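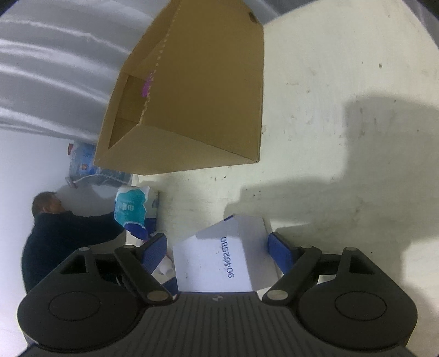
Packing Area Inspection – Checklist with Comments

Site: Hindel Storage and Dispatch, Bay 2
Inspected by: Ebere Danladi
Date: Thu 9 September

14 shares | 3 comments

Items are marked Satisfactory, Needs Attention or Not Checked. Comments are recorded where the inspector considered them useful. The supervisor must reply in writing to every item marked Needs Attention.

Section A – Floor and walkways

A1. Floor clear of loose strapping, tape and wrap: Satisfactory

A2. Floor surface sound and free of trip points: Satisfactory
Comment: Scuffs and small dark spots on the pale floor are surface marks only. No repair requested.

A3. Walkway to the exit door kept open: Needs Attention
Comment: Two flattened cartons were leaning in the walkway at the start of the inspection. They were moved when this was raised. The same comment was made at the previous inspection.

A4. Wall panels secure, no sharp or lifted edges: Satisfactory
Comment: Corrugated metal checked to shoulder height.

Section B – Cartons and inner boxes

B1. Outer cartons dry, square and fit for use: Satisfactory

B2. Crushed or torn cartons set aside: Needs Attention
Comment: There is no marked place for rejected cartons, and staff put them wherever there is room. A labelled bay is to be set up beside the Elenero shelving.

B3. Inner boxes closed and numbers legible: Satisfactory
Comment: White box 904625380 has a slight crease along its top edge. The number is in blue and can be read without difficulty. A crease of this kind is not grounds for rejection.

B4. Inner flaps folded flat before goods are placed: Not Checked
Comment: To be covered at the next visit.

B5. Knives retracted and returned to the rack after use: Satisfactory

Section C – Packaged goods and stacking

C1. Stacks stable and no higher than shoulder height: Satisfactory

C2. Goods in plastic packaging kept apart from heavy cartons: Needs Attention
Comment: Soft packages on the Chuang order were stored under full cartons. They should go on the upper shelf or be packed last.

C3. Staff able to reach stacked goods without overstretching: Needs Attention
Comment: Leaning forward with an outstretched arm is common practice at this station. Stacks should be brought closer to the packing position, and staff should step in before lifting. Ms Danladi discussed this with the shift on the day.

C4. Shelf load signs displayed: Satisfactory
Comment: The Wotano rack is signed for 3000 kg. The sign is faded but legible – replace when convenient.

Section D – General

D1. Lighting adequate for reading box numbers: Satisfactory

D2. First aid kit stocked and sealed: Satisfactory

D3. Fire extinguisher tagged and within reach: Satisfactory
Comment: Tag is current. The bracket is loose on one side and should be tightened.

Written replies for A3, B2, C2 and C3 are to be sent to the site office before the end of September.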